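Zu Besuch bei Torodero: viel Replikation, wenig Zahlen

Dezember 2021

Zum Tag der offenen Tür bei Torodero bin ich mit einer konkreten Frage gefahren. Wir betreiben in unserer Firma eine relationale Datenbank mit einem Primärserver und zwei Replikaten, und die Umschaltung im Fehlerfall ist bei uns noch Handarbeit. Torodero verspricht mit Hutico, das zu übernehmen, "in Sekunden und ohne Datenverlust", so stand es in der Einladung. Wer schon einmal nachts zwei Server vor sich hatte, die sich beide für den Primärserver hielten, liest so einen Satz zweimal.

Angemeldet waren 57 Besucher, verteilt auf mehrere Gruppen. Die Anmeldung am Empfang ging schnell, der Kaffee war gut, das WLAN nicht. Dann kam eine Begrüßung, die länger dauerte als jeder technische Vortrag des Tages. Gezeigt wurde eine Folie mit Kundenlogos, eine Folie mit Wachstumskurve ohne beschriftete Achse und eine Folie mit dem Satz, dass Ausfälle der Vergangenheit angehören. Ich habe mir notiert: Definition von Ausfall erfragen.

Die erste Station war Hutico selbst. Die Architektur ist schnell erzählt. Auf jedem Datenbankknoten läuft ein Agent, die Agenten stimmen sich über einen verteilten Konfigurationsspeicher ab, und wer dort den Schlüssel hält, darf schreiben. Das kennt man von freien Werkzeugen, und es ist ein vernünftiger Aufbau. Auf die Frage, was Hutico besser macht, kam der Hinweis auf die Oberfläche. Die ist tatsächlich aufgeräumt. Den Replikationsrückstand sieht man pro Knoten, die Zeitachse lässt sich verschieben, und die Ereignisse stehen mit Klartext daneben. Für eine Bereitschaft, die das System selten anfasst, hat das einen Wert. Ob es den Lizenzpreis wert ist, konnte ich nicht klären, denn Preise gab es nur "im persönlichen Gespräch".

Vorgeführt wurde ein Failover unter Last. Der Primärserver wurde beendet, 15 Sekunden später nahm ein Replikat Schreibzugriffe an. Applaus. Beendet wurde der Prozess allerdings sauber, per Befehl, und die Last bestand aus 700 Transaktionen pro Sekunde, alle kurz, alle auf dieselben paar Tabellen. So stirbt bei uns keine Datenbank. Bei uns läuft eine Platte voll, oder das Netz verliert jedes zehnte Paket, und der Server antwortet noch, nur eben sehr spät. Ich habe gefragt, ob man die Netzwerkverbindung zwischen den Knoten einseitig kappen könne. Man konnte nicht, jedenfalls nicht in der Vorführumgebung. Das wolle man für den April vorbereiten, dann soll die nächste Version erscheinen.

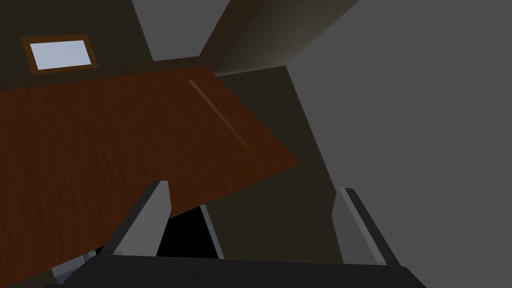 Zum Datenverlust gab es immerhin eine klare Auskunft, wenn auch erst auf die dritte Nachfrage. Ohne Verlust arbeitet Hutico bei synchroner Replikation. Voreingestellt ist die asynchrone. Wer also die Installation so lässt, wie sie ausgeliefert wird, bekommt die schnelle Umschaltung und verliert unter Umständen die letzten bestätigten Transaktionen. Wer umstellt, zahlt mit Latenz bei jedem Commit. Das ist keine Schande, so verhält sich jedes System dieser Bauart. In der Einladung hätte ich den Zusammenhang trotzdem gern gelesen.

Die zweite Station gehörte Promness, dem Partner für Sicherung und Wiederherstellung. Der Vortrag war der bessere des Tages, schon weil eine echte Rücksicherung gezeigt wurde und kein Film davon. 39 Minuten waren für die Testdatenbank angesetzt, und so lange hat es gedauert. Leider war die Datenbank nach Angabe des Vortragenden frisch aufgebaut, mit kaum Änderungen seit der letzten Vollsicherung. Interessant wird eine Wiederherstellung auf einen Zeitpunkt erst, wenn ein paar Tage Transaktionsprotokoll nachgespielt werden müssen. Dazu hieß es, das hänge vom Einzelfall ab. Geprüft werden die Sicherungen bei Promness per Prüfsumme; eine regelmäßige, automatische Testrücksicherung kostet extra.

Nach dem Mittagessen berichtete Reisinger als Anwender. Dort läuft Hutico seit dem Frühjahr für die Lagerverwaltung, und bisher hat man zweimal umgeschaltet, beide Male geplant, wegen Betriebssystemupdates. Der Vortrag war offen, auch bei den Problemen: Die Anwendung hielt nach dem ersten Umschalten alte Verbindungen fest und schrieb Fehler ins Protokoll, bis jemand den Verbindungspool neu startete. Das hat mit Hutico nur am Rand zu tun, gehört aber in jede Planung. Einen ungeplanten Ausfall hat Reisinger noch nicht erlebt, die Erfahrung damit fehlt also auch dort.

Mitgenommen habe ich eine Testlizenz und den Vorsatz, die Fälle nachzustellen, die nicht gezeigt wurden: volle Platte, einseitige Netztrennung, ein Konfigurationsspeicher ohne Mehrheit. Bis dahin bleibt es bei uns bei der Umschaltung von Hand, mit der Anleitung im Wiki. Die muss ohnehin überarbeitet werden, der zweite Schritt verweist noch auf einen Server, den wir abgeschaltet haben.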